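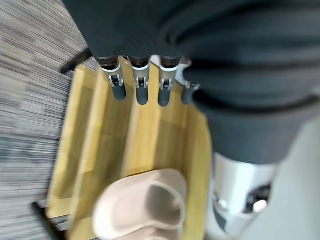 # How to plan a one-day treasure hunt for a children's holiday camp

This guide covers a treasure hunt for children aged seven to eleven, run outdoors over one afternoon with a group of up to 45. It assumes you already have a site, a staff list and permission slips. We have used this format at the Lenden day camp for several seasons, and the notes reflect what went wrong there as well as what worked.

You can shrink it for a smaller group. For a larger one, run it twice on different days.

## What you need

- A site map you can write on
- Clue cards, one full set per team plus one spare set
- A strong envelope for each team
- Colored tape or ribbon to mark the boundaries
- A whistle for each adult, and one extra
- Pencils (pens stop working in the cold)
- A first aid kit at base and a small one with the roaming adult
- Water at base and at the halfway station
- The prize box, with a lock or a lid that shuts firmly

Print the cards on thick paper. If rain is expected, put each one in a plastic sleeve and tape the top shut.

## Step 1: Walk the site

Go a few days ahead with the map and walk every part you plan to use. Mark these on the map:

- Roads, parking areas and gates
- Water of any depth
- Steep banks, loose walls and low branches
- Nettles, brambles and wasp nests
- Toilets
- Places where you lose sight of base

Draw the playing area inside all of that. It will be smaller than you expected. For this age group, a child standing anywhere in the area should be able to hear the whistle from base. Test it with two people, one blowing and one walking.

Walk it again on the morning of the hunt. At Lenden we once found that a field we had planned to cross had been fenced overnight, with sheep in it, and we had to pull two stations before lunch.

## Step 2: Choose the stations

Six stations are enough for an afternoon. Eight is possible if the stations are close together. More than that and the last teams come in tired and cross.

Pick spots with a clear feature that can be described in words: a bench, a stump, a footbridge, the corner of a wall. Avoid anything that has a twin. If there are two benches, half of the teams will go to the wrong one.

Give each station a letter and write it on the map. Do not use numbers. Teams will visit the stations in different orders, and a child who finds station 5 first will think they have missed something.

Decide which stations have an adult and which only have a card. We staff the halfway station, any station near the boundary, and the last one.

## Step 3: Write the story

The story can be short. Children want to know who hid the treasure, why, and what they have to do to find it. Three or four sentences are plenty.

The one we use most goes like this:

> In 1607 a mapmaker named Postma came ashore with a chest he would not let anyone touch. He buried it before winter and cut his map into pieces. Each piece is hidden where he stopped to rest. Bring the pieces together and you will know where he dug.

Postma is made up, and we tell the children so at the end if they ask. The year matters because it is used in the final code (see Step 6). If you change it, change the code too.

Keep ghosts and kidnappings out of it for the under-nines. We had a hunt with a drowned sailor in it, and a few of the younger children would not go near the pond for the rest of the week.

## Step 4: Write the clues

Each station card has two parts: a piece of the map and a clue to the next place.

Mix the types of clue so that different children get a turn at being useful. These work well:

1. **A riddle.** "I have a back but no head, and people sit on me." (Bench.)
2. **A simple cipher.** Each letter is moved forward by one. Give the key on the card for the younger teams.
3. **A direction.** "Stand with your back to the big stump and walk toward the tallest tree."
4. **Mirror writing.** Put a small mirror in the envelope, plastic only.
5. **A drawing.** A close-up sketch of the place they need to find, such as the pattern on a gate.
6. **A count.** "How many steps go down to the footbridge? Take that card from the tin."

Read every clue aloud to someone who has not seen the site. Then hand it to a child of the right age if you can find one. Irén Hegyi, who ran the Lenden camp before me, tried all of hers on her neighbor's children and threw out any clue that took them longer than five minutes. I still use that limit.

Write a hint for each clue and give the hints to all of the adults. The hint should move the team along without giving the whole answer. If the hint does not help, the adult just tells them. A team that has been stuck for ten minutes is no longer playing.

## Step 5: Set up the routes

Make a table with the teams down the side and the order of stations across the top. Start each team at a different station, then move everyone around the same loop. With six stations and six teams, it looks like this:

| Team | 1st | 2nd | 3rd | 4th | 5th | 6th |
|------|-----|-----|-----|-----|-----|-----|
| Red | A | B | C | D | E | F |
| Blue | B | C | D | E | F | A |
| Green | C | D | E | F | A | B |
| Yellow | D | E | F | A | B | C |
| Orange | E | F | A | B | C | D |
| Purple | F | A | B | C | D | E |

Each team gets its first clue at base. The clue that leads from F to A must exist, even though Red will never need it. This is the card most often forgotten.

Put each team's cards in a separate colored envelope at the station and tell the children to touch only their own color. Say it twice.

## Step 6: Prepare the ending

When a team has all six map pieces, they come back to base and tape them together. The full map shows where the chest is. All the teams wait at base until the last one is in, then everybody goes to the chest together. This avoids one team opening it while the others are still in the woods.

The chest has a four-digit lock, and the code is the year from the story. Most groups get it after one reminder to think about Postma. Check the lock yourself before you hide the chest, and carry the spare key or a pair of cutters.

For the contents, go with things that are easily shared out equally. We fill ours with 200 chocolate coins and a sticker sheet for each child. Check the allergy list first. Have a few extra of everything for the child who drops theirs in the mud.

## Step 7: Make the teams

Do this the evening before, with the registration list. Mix ages, keep siblings apart unless a parent has asked otherwise, and let each child have one friend on the team. Picking teams on the spot takes half an hour and somebody always gets chosen last.

Every team has one adult or trained teenage helper who stays with them from start to finish. The helper carries the team list, a whistle and the hints. The helper does not solve the clues. New helpers find this hard, so tell them plainly at the briefing.

## Step 8: Brief the adults

Hold the briefing before the children arrive. It takes fifteen minutes. Cover:

- The boundary, with everyone looking at the map
- Which station each person has
- The whistle signals: one long blast means stop and listen, three means come back to base
- What to do if a child is missing (stop the game, count at base, search in pairs)
- Who has the first aid kits
- Which children have medication and who carries it
- The finish time, whether or not all teams are done

Write the phone number for base on the back of every map.

## Step 9: Run the hunt

A timetable that works for us:

- **1:15** Children gather, toilets, sunscreen or coats
- **1:30** Story, rules, practice with the whistle signals
- **1:45** Teams leave base
- **2:30** Snack and water as teams pass the halfway station
- **3:30** Last call, helpers start giving answers freely
- **3:45** All teams at base, maps taped together
- **4:00** Chest opened
- **4:20** Head count, pick-up begins

Count the children before leaving base, at the halfway station and on return. The helper says the number to the person at base and it gets written down.

If it starts to rain lightly, carry on. For thunder, blow three blasts and go inside. Have an indoor version ready. Ours uses the same cards with new direction clues, and the stations go in the hall, the hallway and the coat room.

## Step 10: Clear up and make notes

Collect the tape, the tins and all of the envelopes. Tick them off against the station list, including the spare set. Dry any wet cards flat before putting them away.

Then write down which clues were too hard, which were solved at once, and where the teams bunched up. Do it the same day. We keep these notes in the box with the cards, and they are the first thing we read when planning the next one.

## Adapting it for winter

A December version is possible but should be short. Use four stations, keep the whole hunt under an hour, and finish well before dark. Put the snack at the end, indoors, and make it a warm drink. Use larger print on the cards so that children can read them without taking off their gloves to hold the paper closer, and clip the envelopes with clothespins that can be opened with mittens on.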